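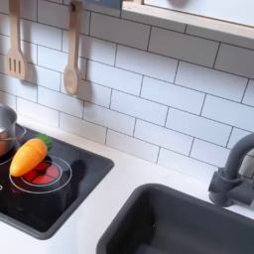 Ticket 443: Play kitchen, cooktop graphic and utensil rail

Product: Modley play kitchen, white countertop version
Opened by: Zane Mägi
Site: Tomoana children's room, upper floor
Priority: Low
Status: Closed, one item carried over

Reported issue

Two faults on the same unit. First, the cooktop panel does not sit level in the countertop and can be rocked by hand at the front corner. Second, the wooden utensils come off their hooks when the unit is pushed against the wall. The spoon has landed behind the unit twice. Reporter asks whether the hooks can be replaced with a closed type.

A third point was added by phone: the light under the red burner graphic no longer comes on when the knob is turned.

Configuration as found

Backsplash: white tile, staggered, dark gray grout
Countertop: white
Cooktop: black, glossy, dark gray border, printed burner with red element inside a white ring
Utensils on backsplash: slotted spatula and spoon, both light wood
Shelf above: light wood frame
Battery compartment: under the cooktop, reached from inside the oven door
Last serviced: October, hinge replacement only

Log

Entry 1. Asked reporter to confirm that the screws under the countertop had not been changed. Reporter states that the cooktop was taken out once to recover a puzzle piece and was put back with the original screws. No torque setting exists for these. Advised hand tight only.

Entry 2. Site visit. Cooktop rocks on the diagonal. Removed four screws from below and lifted the panel. Foam strip along the rear edge had folded over on itself, holding that edge high. Front edge strip normal. The raised border is part of the design and should not be mistaken for a badly seated panel. Check for movement, not for height.

Entry 3. Peeled off the folded strip. Cleaned the recess with a dry cloth, then isopropyl alcohol. Do not use alcohol on the printed face of the cooktop. Cut new strip from the Skanetti roll in the parts drawer and applied it without stretching. Stretched strip pulls back overnight and leaves a gap at the corners.

Entry 4. Refitted panel. Tightened screws in diagonal order, half a turn at a time. No movement at any corner under hand pressure.

Entry 5. Burner light. Batteries tested good. Measured voltage at the switch input: present. At the switch output: absent with knob on. Switch contacts had a gray film. Cleaned the contacts and worked the knob through its travel until the output was steady. Light on. Left it running for 400 seconds by timer with no dropout.

Entry 6. Utensils. The spoon hangs from a small hole near the top of the handle. Hook opening is wide for a hole of that size, so the spoon lifts free with very little upward movement. The spatula came off less often in testing. A closed hook was considered and rejected. A child has to be able to take the spoon down with one hand, and a closed hook would leave it permanently on the wall.

Entry 7. Bent both hook tips inward with padded pliers. Repeated the push against the wall ten times. Spatula stayed on every time. Spoon stayed on nine times. Bent the spoon hook a little further and repeated the test — no drops.

Entry 8. Reporter asked whether the dark grout lines could be lightened, as they show crumbs. Out of scope for this ticket. Wiping with a damp cloth is sufficient. Bleach products void the finish warranty.

Entry 9. Reporter found a mark on the underside of the shelf frame and asked if it came from the repair. Compared with the October service notes, where the same mark is listed. No action.

Parts used

Foam strip, black, self-adhesive: one length of 1000 mm, trimmed to fit
Contact cleaner: from van stock
Hooks: originals reused

Cause

Cooktop: rear foam strip folded during refitting after the panel was removed.
Light: film on switch contacts.
Utensils: hook opening too wide for the spoon.

Instructions left on site

Do not lift the cooktop to recover small objects. Open the oven door and reach up through the battery compartment.
Leave a finger's width between the unit and the wall — the rear panel flexes when it is pushed hard.
If the light fails again, turn the knob fully on and off several times before changing batteries.

Carried over

Replacement switch ordered from Prustance. Cleaning is a temporary fix on this type and the film usually returns. Delivery date not confirmed. The switch will be fitted under a new ticket, with the foam strip inspected at the same visit.

Closed January 28, 2023. Reporter notified by email.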